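4. Open-Day Demonstration: Tissue Packing

4.1 Stand visitors behind the floor line, 80 cm from the table edge.

4.2 Place the mailer box on the table and fold the lid fully back. Use only unprinted boxes from the Jatley stock.

4.3 Load program 116 on the Etora controller. Set the speed to 750 and confirm that the wrist view appears on the visitor monitor.

CAUTION: Keep hands off the table while the arm is enabled. Only the operator may reach in, and only after a stop.
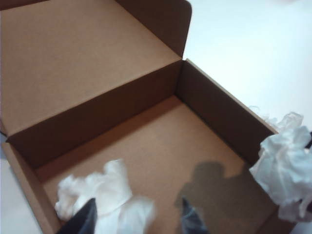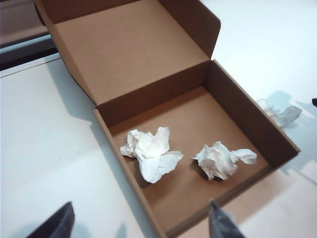 4.4 The operator runs the demonstration and the host talks; do not combine the roles. For the August visit Lyle Sorensen operated and Sevim Ersoy hosted. Visitors usually ask first what counts as a finished pick. Score a tissue only when it rests on the box floor with the gripper clear of it. One draped over the side wall, or lying on the table beside the box, scores zero and stays in play.

NOTE: Crumple each tissue by hand before the run. Flat sheets slide under the fingertips.

4.5 If the arm misses the same tissue 2 times, press HOLD, announce the stop, and return the tissue to the table by hand.

4.6 Between groups, empty the box and check the lid crease. Replace the box if the lid no longer stays open.

4.7 Log the score for each group on the Joden sheet before loading the next run.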